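**December 2021 — worktop finishes, second round**

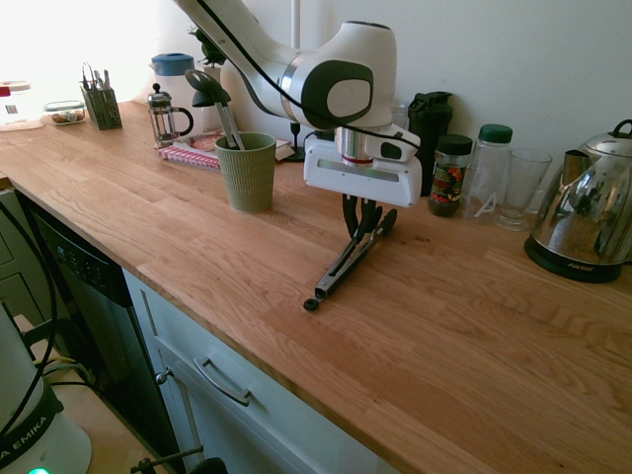 *Photo: Imogen Yeoman. Oak block worktop, with tongs.*

Second round of finish tests on the oak offcuts. The first round is in the old book, which has had tea spilt on it and is now a finish test in its own right.

The question is the same one as in March: what do we put on an oak worktop that somebody is going to cook on, and what do we tell them when they ring up about the black rings round the tap? So far our official answer has been "oil it more often", to which customers reply that they have oiled it, in a tone that means they haven't.

Offcuts are all from the one Hinrichs batch (job 2803), planed, then sanded up to 180 and left overnight. Agustina wanted them taken to 240. I think 240 closes the surface up too much for oil and looks like a piano. We compromised by doing one extra board her way and labelling it in her handwriting so that the blame is easy to place.

**What went on**

- A: Bimico worktop oil, three thin coats, a day between each
- B: Wunora hardwax, two coats, buffed
- C: Wunora hardwax over one coat of Bimico, which both tins tell you not to do
- D: plain raw linseed, for old times' sake
- E: Agustina's 240 board, Bimico as per A
- F: bare

A went on the way it always does, i.e. it looks finished after the first coat and you have to be quite stern with yourself about the other two. Wiped off the surplus after 10 minutes with the blue cloths. The tin says fifteen to twenty but the tin was not written in our workshop with the heater on.

B is fussier. You get a streak anywhere you pause, and I paused to answer the phone. There is now a mark on board B about the shape of a phone call regarding skirting.

C was slow to dry, as promised. Still grabby the following afternoon.

D: see previous twelve years of opinions on linseed. Smells lovely. Was not dry when we began the stain tests and I doubt it is dry now. Cloths went in the water bucket, lid on, and will everybody please keep doing that even when it's "only a small one".

**Stains**

Spots of black tea, red wine (cooking grade, purchased for science, bottle has gone down further than the spots account for), beetroot juice, turmeric in oil, and a wet steel washer. Left for 12 hours under jam jar lids, then washed with a bit of soap and warm water and no scrubbing.

Tea: nothing on B. Faint on A and E. F looked like a mug had lived there since the war.

Wine: A and B both fine. C had a pale halo, as if the wine had taken something out and put nothing in. I don't know what to make of that. Imogen reckons the oil underneath was still soft and the spot lifted the wax. Plausible. Repeat with a week between coats if anybody has the patience.

Beetroot: came off everything except F and, oddly, one corner of D.

Turmeric: won. Turmeric beat every board on the bench. A left sitting by the window for a few days has faded by almost half, so possibly the advice to customers is "move the kitchen into the sun".

Washer: this is the one that matters. It's iron and tannin and damp, same as the rings round the tap, and no finish we own stops it for good. B held up best, with a thin grey line on one side only. A and E had proper rings. F was black as your hat. D was black as well, but in a warmer, more traditional way.

Oxalic acid took the ring out of A after two goes. Gloves and goggles, and rinse it properly. It also bleached a neat circle, so the board now has a pale ring where it used to have a dark one. Resanded the lot and reoiled, and you'd struggle to find it.

**The 240 board**

No visible difference from A except that it feels nicer, and I'm told I have to write that down. It feels nicer. It also took a bit less oil, which over a whole kitchen might pay for the extra sandpaper or might not. On a sample this size I am not going to 240 for anyone who isn't asking for it.

**Tape**

Separate gripe. The Stiltik low-tack tape pulled fibres off the edge of board B when I lifted it, despite calling itself low-tack in very large letters. It was fine on the bare board. So it's the fresh wax it likes. Lift it the same day or use the green stuff. There's 200 metres of it on the shelf, so we'll be discovering its virtues for some time.

**To do**

- Repeat C with a week between coats
- End grain. We keep forgetting end grain, and round the sink cut-out is where it all goes wrong
- Try B with the worn side of the buffing pad (A.T. has the other one)
- Rewrite the care sheet. Present version says "avoid water", on a sheet handed out with a sink
- Ask Hinrichs whether the next lot can come a bit drier, two of these cupped on the shelf
- More wine

Boards are on the rack by the door with their labels on. Please don't use D as a tray, it comes off on your sleeves.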